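Descaling schedules and why I gave up on the calendar

The water in Jodville comes out of limestone and tests at 13 grains per gallon, give or take what the season does to it. For the first few years I descaled everything on the first of the month: kettle, faucet aerators, shower head, the coffee machine. It was easy to remember and badly matched to the problem. Scale depends on how much water you heat and how hot you get it. The date has very little to do with it.

So in July I put an inline meter on the cold feed to the coffee machine and started logging liters. The meter is a Drelevport, the small one with the mechanical counter. By the time the flow at the group had dropped enough to bother me, the counter read 1,268. That included flushing and rinsing, which I had never thought to include in any estimate.

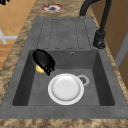 Composite sink with a ribbed drainboard.

The kettle was a separate case. It boils, so it scales faster per liter, but the deposit is soft and comes off with citric acid in one pass. The boiler in the coffee machine runs below boiling and lays down a thinner, harder layer that takes two passes. I use a 4 percent solution for both. Stronger works faster and also starts on the brass fittings, and I have one pitted valve seat to show for my impatience.

Water temperature matters a good deal. At 80 degrees Celsius in the kettle, the acid clears the bottom plate while I eat breakfast. Cold, the same solution needs most of an afternoon. I don't heat it in the coffee machine beyond what the pump cycle does by itself, and the manual agrees with me there.

We use cookies to remember your preferences and measure traffic. By continuing to browse you accept our cookie policy. Accept | Manage settings

I tried three descalers before settling. The Szénási powder is plain citric acid with a dye in it. The Bravivden liquid is lactic acid, costs more, and rinses cleaner. Vinegar I mention only for completeness – it works, and the kitchen smells of it until the next day. 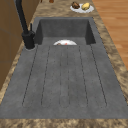 Can you mix citric acid and vinegar to speed things up?
Mixing them gains very little. Both are weak acids doing the same job, so pick one, warm it, and give it time. If the scale is thick, drain the spent solution and start a fresh batch.

Uwe Schwerdtfeger wrote in after the last post to say that a softener would make all of this unnecessary. He is right about the scale. I looked at the running cost of salt, the drain line I would have to route, and the taste of the coffee, and decided against it. A cartridge on the coffee machine feed is the compromise.

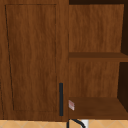
The cartridge went in with a bypass setting, and I got that wrong the first time. Set too low, it strips out nearly all the hardness and the espresso goes flat and sour. Set too high, you have paid for a filter that does nothing. I moved it one notch at a time, with a drop test after each change, and stopped when the reading settled at 4 grains. Write the setting on the cartridge head in marker. I didn't, and had to repeat the exercise when I replaced it.

Drop tests are better than strips for this. Strips are fine for telling hard water from soft, but the color bands are too wide to show one notch of bypass. With drops you count until the color turns, and the only skill involved is holding the bottle upright.
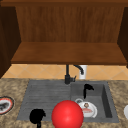
The current rule is by volume for the coffee machine and by eye for the kettle. Aerators get done when the stream goes crooked. The shower head I still do on the first of the month, out of habit, and I have no data to defend it. Next job is a second meter on the hot side, once I find a fitting that doesn't weep.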